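# Working out bonus points and tiebreakers in a rugby league table

These steps cover the table for a 15-a-side club competition with home and away fixtures. They assume a four-point win, a two-point draw and the usual bonus points. Check your own competition rules first, as some divisions award the try bonus on a different basis.

## 1. Set up the columns

Open a blank spreadsheet and enter one row per club. Use these columns, left to right: Played, Won, Drawn, Lost, For, Against, Difference, Try Bonus, Losing Bonus, Points.

Keep match results on a separate sheet. Each match gets one row with both scores and both try counts. The table should read from that sheet and never be typed over by hand.
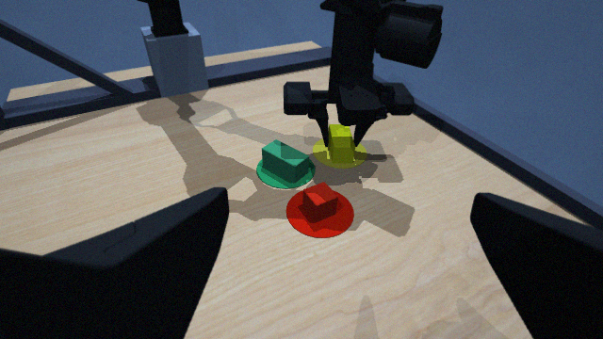
Enter the try count from the referee's card, not from the match report. Penalty tries count as tries. In most rule sets they are worth seven points with no conversion attempted, so a score that doesn't add up is often a penalty try entered as five.

## 2. Apply the bonus points

- **Try bonus:** one point for scoring four or more tries, win or lose.
- **Losing bonus:** one point for losing by seven or fewer.

A losing side can earn both. If Zekholm lose 31-27 at Dremness and score four tries, they take 2 points from the match. Dremness take four for the win, plus one if they also scored four tries.

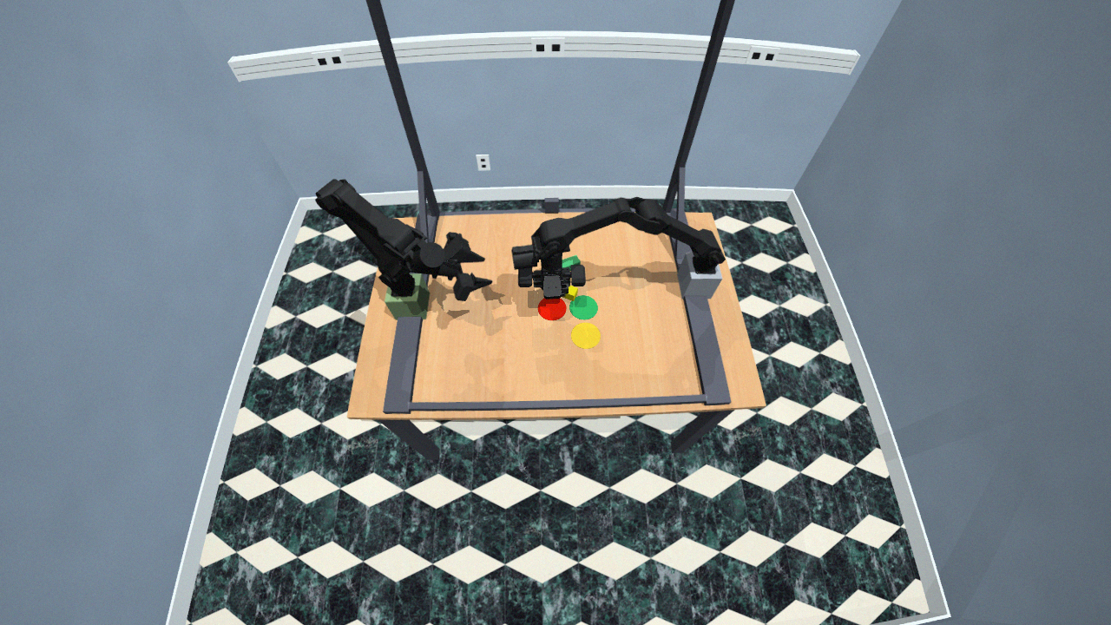 *Two arms at a table with colored discs and blocks.*

## 3. Fill in the Points column

Use this formula, with the column letters changed to suit your sheet:

`=(Won*4)+(Drawn*2)+TryBonus+LosingBonus`

Then run two checks:

1. Total the For column and the Against column. They must match. In the Cotance division last season both came to 2,925.
2. Total the Difference column. It must be zero.

If the first check fails, a score has been entered for one club only - look at the most recent round before going further back.

## 4. Sort the table

Sort by Points, highest first. For clubs level on points, a common order is:

1. Matches won
2. Points difference
3. Points scored
4. Result between the clubs

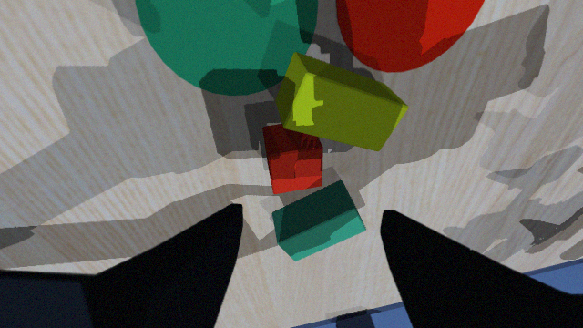
## 5. Record walkovers and deductions

Enter a walkover as a win with the score your rules give it. Do not add tries unless the rules say so. Where the rules award a full five points, put the extra one under Try Bonus.

Put deductions in a column of their own and subtract them in the Points formula. Add a note with the month, for example "October, unregistered player". Adi Wijaya's template has this column already, hidden to the right of Points.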